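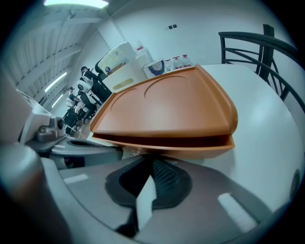 Progress report to Namstead, November
Hand-held gripper station, upstairs workroom

It has been a very good month for the station, and most of it comes down to maintenance! When we last wrote, the two hand-held grippers were giving us trouble at the fingertips and we were throwing away more recordings than we liked. We now have 802 usable recordings on disk, and only 20 were rejected this month, nearly all of them in the first week.

The fingertip pads were the main job. Hằng Mạc took both grippers down to the housing, cleaned the jaw slides and fitted new pads from Villik, which sit flatter than the old ones and (so far) haven't started to lift at the corners. She also worked out that the screws on the camera mounts were creeping loose over a long day, enough to shift the view between morning and afternoon. They now have thread lock on them and get checked at nine and again after lunch – a dull little routine that has made a huge difference.

Calibration is quicker too. We used to redo the whole thing whenever a marker cube was knocked. With the new alignment jig from Kaufmann a cube goes back on in the same position each time, and a full check takes almost 20 minutes where it used to eat the morning. The printed patterns do get grubby at the edges, so we have a spare set cut and ready.

Tasks this month were ordinary tabletop ones, with the operator wearing the full rig and keeping an eye on the timer on the small screen. Opening and closing a cardboard box has become a favourite. The flaps load the jaws sideways, and any play in the grips shows up straight away in the tracking.

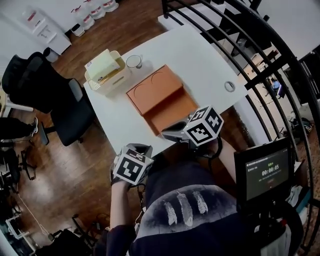 Clem Nepia asked at Tuesday's review whether the cables would outlast the pads, having seen two fail at the connector on the Vustelholm rig, and wanted strain relief fitted before we add more hours. We agree, and the parts are on order.

Spending is on plan. The pads and jig came to £121 together, out of the consumables line. Next month we'd like to fit the strain relief, swap the jaw springs on the left gripper and begin a second set of box tasks with smaller cartons. Hằng is writing up the morning check as a single page, and we'll send it over with the next report.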